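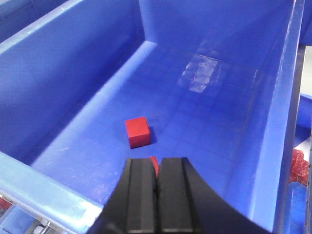
I don't believe in the big bin. Every tidying column I read wants me to buy one, then a second, and by November the hall looks like a stockroom. Two little red blocks in the bottom of a large blue tub are not stored, they're lost with walls around them. My sister paid 298 dollars for a set of Grurnberg bins and still can't find tape.

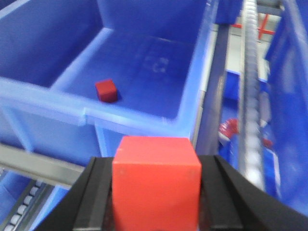 Wendy Hebden wrote to say a half-empty bin is fine, you just grow into it, and hers took a year.

Maybe so. I'd call that shopping for a container. 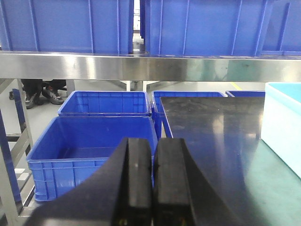
And shelving makes it worse. Once there's a rack, every gap on it looks like a mistake, so you go out and fill it. I had 13 tubs at one point and could name what was in four.

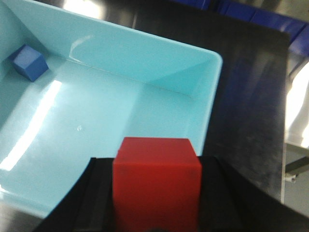

What I'd buy instead

A shoebox. Maybe two, and a marker.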